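How I Write House Rules for a Tabletop Arm (and Get People to Follow Them)

I've been putting off writing this up because every time I sit down to do it I change one of the rules. But three different people asked me for my list after the Jernutley meetup, so okay, you win, here's the list, plus how I go about making one from scratch.

Quick background. I work on kitchen-type tasks with a single arm on a table: pots, lids, bowls, bits of food. Nothing heavy and nothing fast. If you're running a big industrial cell, you already have real standards to follow and a safety person who will be very unhappy if you follow mine instead. These are working habits for small setups, and they sit on top of whatever your arm's manual and your local rules say. Read those first. Really, go read them, I'll wait.

What you need before you start

- A printed copy of the manual for your arm, with the pages on stopping and restarting flagged
- A stop button you can reach without leaning over the table
- Low-tack tape in a color that isn't on any of your objects
- One shared log (ours lives in Flurow, but a notebook is fine, I used a notebook for years)
- A second person for at least the first session

Step 1. Write the task down in one sentence

One sentence, with a start and an end. "Move the food from the bowl to the pot and put the lid on" is a good sentence. "Do the pot stuff" is what I had in my notes for most of May and I paid for it later, when I had to sort through 35 runs and work out which version of the pot stuff each one was supposed to be.

Say what counts as done, too. Does the lid have to sit flat? Does the bowl go back where it came from, or can it end up anywhere on the table? Decide this before anybody runs anything. Two people will give you two answers if you ask them afterward, and both of them will be sure.

Step 2. Fix the layout

Pick where everything starts and write it down in words a tired person can follow. I say which side each thing goes on, which way the handle points, and whether the lid starts on the pot or next to it.
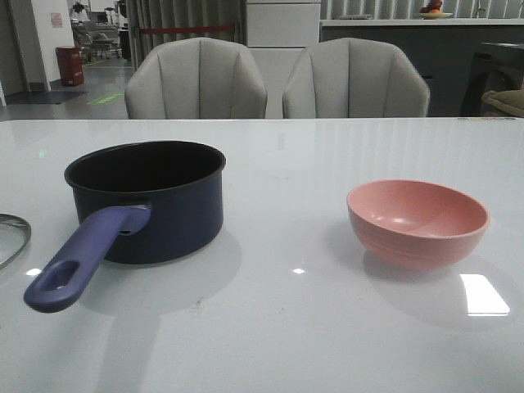
Leave more room between objects than you think you need. My rule is that an open gripper has to fit between any two things without touching either one. You'd be amazed how many bumps go away once you do this! And check handles twice. People measure from the round part of the pot and forget there's a long piece sticking out of it that can swing into all kinds of trouble.

While you're at it, turn the lights on and look at the table from where the cameras are. Shiny tables throw bright patches back at you. You don't have to get rid of them, but you do want them in about the same place every time, so write down which lights are on. I also write down if the blinds are open or shut. I skipped that for a whole batch once and never did figure out why half of it looked different.

Step 3. Set a speed limit, and a lower one near edges

We use two speeds. There's the normal one for moving through open space, and the slow one for anything close to a rim, a knob or the table. The slow limit kicks in 40 millimeters from contact. That number suits my arm and my objects, so please test your own.

Bowls are the thing I'm pickiest about. To grab one by the rim you have to get one finger inside and one outside, and a little sideways error means you push the whole bowl instead of pinching it.
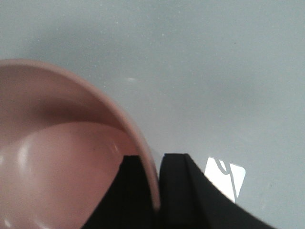 So the house rule for rims goes: come down slow, pause before closing, close at the lowest grip force that holds, then lift a tiny bit and pause again. If it's slipping, set it back down and open up. Don't squeeze harder in midair. I know it's tempting.

Hidayah Jugah, who shares the bench with me, wanted that second pause to be optional. We argued over it for a good long while and I won, mostly by being annoying. She did get her way on grip force, though, and now each object has its own setting on a card instead of one number for everything. It's a better system than mine was, and I've told her so (once).

Step 4. Give lids their own rules

Lids are just harder. They're round, they tip, and if they're glass you really don't want one going off the table. I keep a separate half page for them:

- Grip by the knob only, never by the rim
- Slow speed the whole way down, even in open space
- Hands stay off the table while the arm has hold of a lid
- Let go only once the lid is supported by the pot or the table
- If it lands crooked, log it as crooked, then fix it
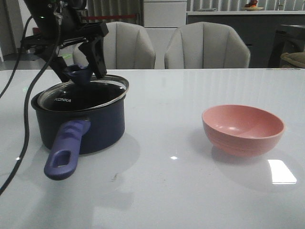 Gripper at the lid knob, with the lid a little askew on the pot.

That last rule is the one people skip. It feels silly to write down a tilted lid when you could nudge it straight in a second. But if you nudge first and log second, you're going to forget to log, and then your notes say everything went fine when it didn't. Crooked goes in the log. Every time.

Cables count here as well. Before a lid run, move the arm slowly through its whole reach and watch where the cable goes. Anything that slides across the table can catch on a handle. We do this with the table cleared first, then again with the objects in place.

Step 5. Decide when people may reach in

This is the one rule I won't bend on, for anyone. You reach in when the arm is stopped using the method in the manual, and when the person at the controls has said "clear" out loud. Looking still doesn't count as stopped. Being in a pause between moves doesn't count either.

If you're alone, say it out loud anyway. I felt ridiculous for the first week. Now I do it at home before I take things out of the oven.

Step 6. Check the contents before you call it done

For any task with food in it, look inside the pot and the bowl at the end of each run and write down what's where. Small pieces are sneaky. They can hide behind a finger from one camera and be plain as day from another, so don't trust just one view.

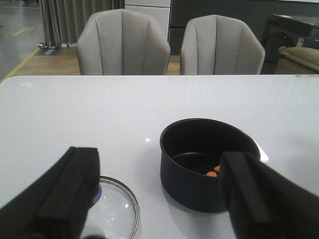
I use a short line in the log: pieces in the pot, pieces in the bowl, pieces on the table, pieces on the floor. Yes, the floor gets its own column. If the total at the end doesn't match what you started with, stop and go find the missing one before the next run. Then wipe the fingers. Food on the pads changes how they grip, and you'll be chasing a problem that a damp cloth would've fixed.

One more thing on food. Whatever goes through the robot stays robot food. It doesn't go back on anybody's plate, and the pots we use for this don't go home with anyone either.

Step 7. Keep the log boring

Run number, who was at the controls, task sentence, anything odd. That's all I ask for. I've seen log sheets with 700 words of instructions at the top, and the rows underneath were blank! Ours has 2,984 runs in it as I write this, and I'm pretty sure it only got that far because filling in a row takes less time than complaining about it.

Borbély, the other lab I trade notes with, adds a column for "would you do this again?" and I'm thinking of stealing it.

Changing a rule

You will want to change things. Go ahead, but change one at a time, put your initials next to it, and don't switch in the middle of a batch. Finish the batch under the old rule even if you hate it. I keep the old versions in a folder called Sonda (long story, it was going to be the name of the project) and I've gone back to it more often than I'd like to admit.

If you try any of this on your own table, tell me which rule your people ignored first. Mine was the lid one.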